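Re: [home-automation] Can a machine clear the table yet?

Dear all, 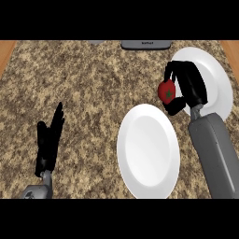
I want to answer Lewis on one point, and then add what we learned in Durkbridge during August.

Lewis Haldane wrote:
> I keep reading that kitchen work is almost solved. In my
> opinion it is solved only in simulation. A plate in software
> has no grease on it. Please show me one machine that can do
> my dishes after dinner and I will buy it the same evening.

Lewis, I agree with half of this. Simulation is too kind with grease, and also with light and with soft things such as sponges. But I do not agree that it teaches us nothing. Our task is simple to say: pick up a small round object with one hand and put it on a plate. In the simulator we ran it 3,000 times with the Alon controller, and nearly 600 runs failed. When I looked at the failures, most were at the moment of release. The fingers opened unevenly and the object rolled over the rim. On the real bench at Pramdale we made 200 attempts and saw the same mistake, so at least this one the simulator told us before.

What it did not tell us is the time. A person puts a tomato on a plate without thinking. Our real arms need so long that my daughter would finish eating first. For a shop floor, where the same part comes 2,000 times in a shift, maybe this can be accepted. For a family kitchen I think it cannot, and I would not sell it to Lewis.

One question to those who use the Haugland hands: do you command all fingers to open together, or the thumb first? We tried both and I am still not sure which is better with a two-arm setup, when the second hand is only waiting.

I can send the log files to anyone who asks me off the list.

Best regards,
Osaze Ojo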